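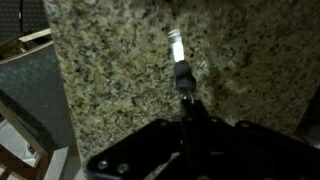 Lurnstead Counterhand

The Counterhand is a robot arm kit for domestic kitchens, sold by Lurnstead and built around an arm from the Numska works. It is meant to pick up small things from a worktop and put them down somewhere else, a job it does with great seriousness and at the pace of a parish procession.

Contents and fitting

The full kit has an arm, a two-fingered gripper, a floor mount, a wrist camera and a bag of 14 screws, of which the manual mentions 11. The software, Clarkix, is supplied on subscription. A cheaper version without the camera was listed until February and then quietly dropped.
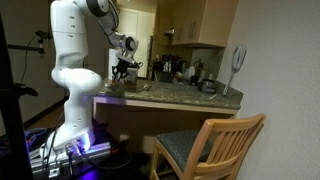 Buyers are advised to stand the arm within reach of the counter and to keep chairs out of its path. The manual gives this advice on four separate pages. Setting up takes a morning, or a Saturday if the cables are to be tidied as well.

Use

Clarkix comes with 200 stored tasks, many of them the same task with a different cup. New ones are taught by guiding the arm by hand and pressing a button on the wrist. Glassware is covered by the warranty only if it belongs to Lurnstead.

Reception

The trade newsletter Bălan praised the gripper's light touch and called the price "brave". Lurnstead sold 3124 kits in the first year and has described the figure as encouraging, without saying to whom.

See also: Kitchen automation; Dumb waiter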